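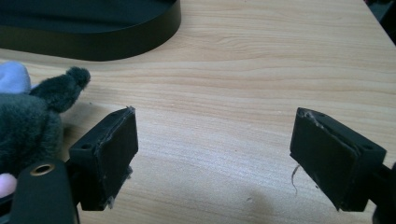
4. What people told us about their tables

4.1 How the conversations went

I should say first that I never meant to write a paper about kitchen tables. The project began as a study of how households in Curnusstead share out the evening chores, and I had a tidy interview schedule with a page on cooking, a page on washing up and a page on bins. The trouble (if it was trouble) was that people kept wandering off the schedule and on to the table we were sitting at. They'd pat it. They'd tell me where it came from, who had sat at it, and what the mark by the window end was. By the fifth or sixth visit I had stopped steering them back, and after that I started asking about it on purpose.

We ended up with 50 households in the main set. Daryna Bilyk did the visits on the Stullano side of the river and I did the rest, and we swapped recordings every fortnight so that each of us had listened to everything before we began sorting. Between us we marked up 159 passages where somebody talked about a table for longer than a sentence or two. I've left out the passages where the table was only a place to put something ("it's on the table, love"), though Daryna thinks I was too strict there and she may well be right. Her own notes on those short mentions are kept with the transcripts.

Most of the talk happened over tea. I mention it as it matters for the sound quality, which is dreadful in places, and also for what got said. People are freer when they've something to do with their hands, and a good deal of the best material comes in the two minutes after somebody gets up to put the kettle on again. We left the recorder running through all of that, with permission, and I'd urge anybody doing similar work to do the same.

4.2 Who gets which chair

Nearly every household had settled places, and nearly every household told me at first that they hadn't. "Oh, we just sit anywhere," said a woman with three grown children, and then when her son came in and took the chair nearest the cooker she said, quite sharply, "That's your dad's." Dad was at work and wasn't due back until the evening. The son moved.

I love this kind of moment and there are lots of them in the recordings. The chair rule is strong but it's hardly ever said aloud, so it only turns up when it's broken. Guests break it all the time, and I broke it myself on almost every visit. In the early weeks I made the mistake of asking where I should sit, and was told anywhere, and learned nothing at all. Later I simply sat down and waited to see what happened to people's faces.

The person who cooks tends to have the chair with the shortest route to the cooker. That won't startle anybody who has read the older work on kitchens. What did interest us was how long a place lasts after the reason for it has gone. In one house the cooking had passed from mother to daughter years before, yet the mother still had the cooker chair and the daughter got up and squeezed round behind her several times in a single meal. When I asked about it the daughter said she'd never thought of swapping. Her mother said, "She likes the view," meaning the garden, which from the daughter's chair is mostly shed.

There's also the matter of the spare chair. Some families keep one at the table all year for a person who comes at Christmas. Others fetch it from a bedroom each time and grumble about the stairs. I had thought this would be down to the size of the room, and it does play a part, but two of the smallest kitchens we visited had a spare chair permanently in the way, and both families were rather proud of it.

4.3 Marks and what to do about them

The second big group of passages is about damage. I've used the word people used least, by the way. They said marks, rings, dents, "the burn", "that bit". Damage was a word for other people's furniture.

Figure 1. Part of a light wooden tabletop, with long wavy grain running across it.

Wood gets talked about very differently from the wipe-clean surfaces. With a wipe-clean top the talk is short and practical, about cloths and sprays and whether a hot pan will lift the edge. With wood people slow down. They run a finger along it while they talk (Daryna started writing "finger" in the margin each time, and I picked up the habit). They know which mark came from which cup, or they say they do, and couples will disagree about it with real heat. One husband and wife spent a full page of transcript arguing over whether a pale ring was from his mother's vase or from a takeaway curry, and never did agree.

Then there's the question of whether to sand it. I hadn't expected sanding to matter and it takes up an astonishing amount of tape! Some people had been planning to sand the table for years and had the paper and the oil ready in a cupboard. Others wouldn't hear of it. A retired man in the Symonenko flats told me he had sanded his once, the November after his wife died, to give himself something to do, and had been sorry before he'd finished the first half. He stopped there. The table is still half and half, and he eats at the old end.

I don't want to make too much of one story, and Daryna has warned me off ending talks with it. Still, it fits with what we heard more quietly in other homes. Marks are how people keep hold of the order of things: the pen line is from when the eldest was doing her spellings, the dent is from the move, the burn is before the new cooker. When somebody wanted to work out for me what year a thing had happened, they'd often look down at the table first.

4.4 Tables that moved house

We asked everybody how the table had come to be there. Bought new was the least common answer and got the shortest replies. Handed down, bought second-hand and "it was here when we came" all got longer ones, and the last of these was my favourite, because people had so plainly wondered about the strangers who left it. One young couple renting above the Latico bakery had made up a whole family for theirs, with names and a bad-tempered uncle.

Moving a table is hard work and a surprising number didn't fit through the door. We heard about legs sawn off and put back, about a window taken out, and about one table that stayed in a hallway for the whole of a winter with everyone edging past it. A daughter-in-law told us hers had been promised to three different relatives, and that she'd got it only by being the one with a van. She told me this in a whisper, as one of the other relatives was upstairs.

4.5 Some cautions

A few things ought to be said about the limits of all this. We only visited people who were happy to have us in the kitchen, so homes with no table, or with one buried under paperwork, are bound to be thin on the ground. We did manage 18 shorter chats by telephone with people who eat on the sofa or standing up, and I've drawn on those in section 5. They're good, but a telephone call can't show you anyone's finger on the wood.

I also talk too much. Reading the transcripts back, I can see places where I jumped in with a story about my gran's table and got a gran's table story in return. Daryna's recordings are much better in this respect, with long silences in them, and wherever the two of us had gathered similar passages I've quoted from hers.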